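Cludwood Residents Association
Minutes of the January Meeting
1/17/22

Held in the playroom, ground floor, Cludwood House

Chair: Valentina Paredes
Minutes taken by the secretary

1. Opening

The chair opened the meeting and said the room was booked until the evening class came in. Apologies had been received from Units 14 and 31. The minutes of the previous meeting were read and accepted with one correction: the lock on the bike store was replaced by the building manager, not by the association.

2. Money

The balance in the association account is $3348. The only large payment since the last meeting was $447 to Daza for the shelving unit and the rug in the playroom. The invoice was checked against the order and matched. One resident asked whether the old rug could have been cleaned instead. The chair said it had been cleaned twice the year before and the backing was coming away.

The monthly contribution stays as it is. It will be looked at again when the heating bill for the common rooms arrives.

3. Playroom: floor and shelving

The shelving unit is in place by the wall. The meeting agreed that it must be fixed to the wall before the top shelf is used. The building manager has the brackets and will be asked for a date. Until then, heavy items go on the bottom shelf only.

The gray rug stays where it is for now. Two parents would like it turned so that the long side runs along the window. It was agreed to leave it until the brackets are on, then try it the other way for a month. Shoes are to be taken off before stepping on the rug. A sign will go on the door.

4. Playroom: tidying and sorting

There was a long discussion about things left on the floor at the end of the day. The evening class has complained again about having to clear up before they can put their mats down. Cylinders and other things that roll are the main trouble, as they end up in the walkway or against the wall. 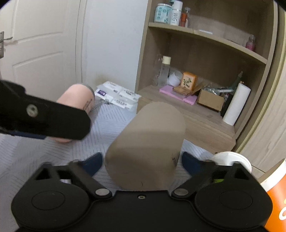 It was agreed that anything cylindrical goes in one deep bin, standing on end, and that flat pieces go on the shelf above it. Blocks and soft toys keep their present places. The last family to leave checks the floor on the way out and signs the sheet by the light switch.

Unit 9 asked what to do with pieces that are marked or worn. Marks that wipe off should be wiped off and the piece put back. Anything split, crushed or coming apart goes in the trash. If it is not clear, leave it on the windowsill and the play group will decide at its next session.

Unit 22 offered two lidded bins that are no longer needed at home. Accepted with thanks. They will be brought down before the end of the month.

A request to buy printed labels from Plelta was turned down. Masking tape and a marker will do. The play group will write the labels with the children.

5. Storage closet

The closet next to the playroom is full. It was agreed to empty it completely, sweep it, and put back only what belongs to the association. Residents who have stored things there are asked to take them home within 20 days. A notice will go up in the lobby and by the mailboxes. Anything left after that will be offered on the free table first.

The folding chairs will stay in the closet, stacked on the left side. The Christmas decorations go to the basement.

6. Cleaning

Nultum has cleaned the common rooms since the fall. Residents were mostly satisfied with the hallways and less so with the playroom, where dust has been found under the radiator. The chair will speak to the firm and ask that the rug be vacuumed on every visit. The floor has to be clear for this, so item 4 applies on cleaning days in particular.

7. Other matters

The lamp on the back stairs is flickering again. The chair will report it.

Unit 17 asked whether the playroom could be used for a birthday party. Yes, on the usual terms: book on the sheet, put the furniture back, take the trash out.

8. Actions

Wall brackets, ask for a date: V. Paredes
Call to Nultum: V. Paredes
Lamp on back stairs: V. Paredes
Sign for playroom door: secretary
Closet notice: secretary
Bin labels: play group
Lidded bins: Unit 22

The next meeting will be held in the same room. The date will be posted in the lobby.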